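Comparing hand-held grippers: speaker notes
Gultville meet-up, second slot, 34 minutes with questions

Slide 1. What I was asked to do

Say hello, keep it short. The question was whether the Wolovon hand-held gripper is worth swapping in for the Zalten we have used since July. The sales sheet says yes. I say I'm not sure, and I'd like the room to stay unsure with me for half an hour.

Mention the total early: 765 recorded grasps across both tools. Sounds like plenty. Split it by object and it gets thin very fast.

Slide 2. Why small jewellery

Blocks and mugs make every gripper look good. Hair clips don't. They have teeth, gaps and lumpy decoration, so where the pads land matters a great deal. Point at the ribbed pads on the inner faces of the jaws, and at how little of the clip sits between them. Ask people where they would have gripped it. Wait for an answer, even if it's awkward.

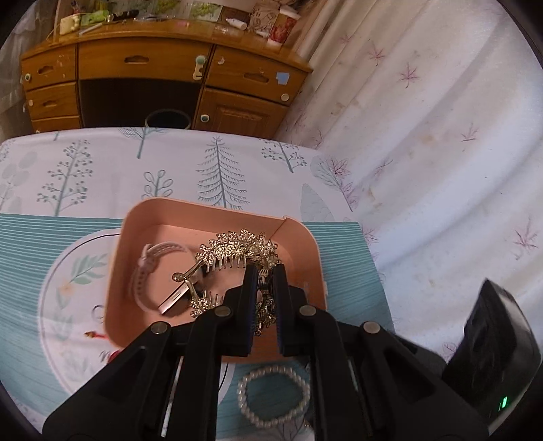
Slide 3. The numbers, such as they are

Wolovon lifted the clips cleanly on 62 per cent of tries. Zalten was nearly the same. Don't read out the decimal places, they mean nothing at this size.

Four people did the gripping. One of them was much better than the rest with either tool, and I can't separate that from the hardware. Say so before someone else does.

Slide 4. Things I don't believe yet

"Ribbed pads hold better." Maybe on beads. We never tried plain pads on the same linkage, so we can't say.

"The data moves straight across to an arm." The Iyamu arm hasn't been run on any of this. Until it has, this is a claim about people's hands.

"Less tiring to hold." Two said yes, two said no.

Slide 5. What I'd do next

Same linkage, two kinds of pad, one operator, fewer objects. Swap the order halfway through. Don't buy a second Wolovon before then.

If the budget question comes up, answer it plainly: the old one still works. Leave slide 3 on screen for questions.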